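# The Oat Milk That Holds Up in Coffee

Sosavwood has reworked its barista oat milk, and the new carton reaches grocery shelves in December. The recipe has lost its added phosphate, the salt that most oat drinks use to keep from splitting in hot coffee. In its place is a small dose of pea protein and a longer enzyme step.

The problem is old. Coffee is acidic, and oat protein clumps when the acid level climbs. Phosphate buffers the drink and prevents this, but it leaves a faint chalky taste that regular buyers complain about. Sosavwood tested 188 versions at its plant in Grumedcombe before settling on one that stayed smooth in a light roast.

The enzyme step matters most. Oats are milled, mixed with water and held warm while enzymes cut the starch into sugars. Sosavwood used to stop the reaction after 2 hours. It now runs longer at a lower temperature, which yields a thinner liquid with less slime and slightly more sweetness. Fat is unchanged at 8 grams per cup, all of it from canola oil.

Foam is better than before, with some limits. Steamed to a normal latte temperature, the milk pours cleanly and holds a fine texture for several minutes. Past that point the bubbles grow and the surface dulls. Cold foam is weaker, and the company sells a separate product for it.

Panagiotou, a roaster that supplies cafes in the region, ran the milk in its own training bar and has since moved 887 accounts to it. Toner, the rival brand it replaced, still uses phosphate and costs less per carton.

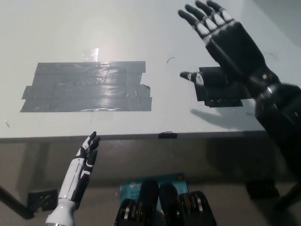

*Gray and black tape on a white tabletop.*

Price remains the main obstacle. Pea protein costs more than phosphate, and the longer hold ties up tanks. Cafes that buy by the pallet will see a small increase. Store cartons stay at the current price until the old stock is sold through.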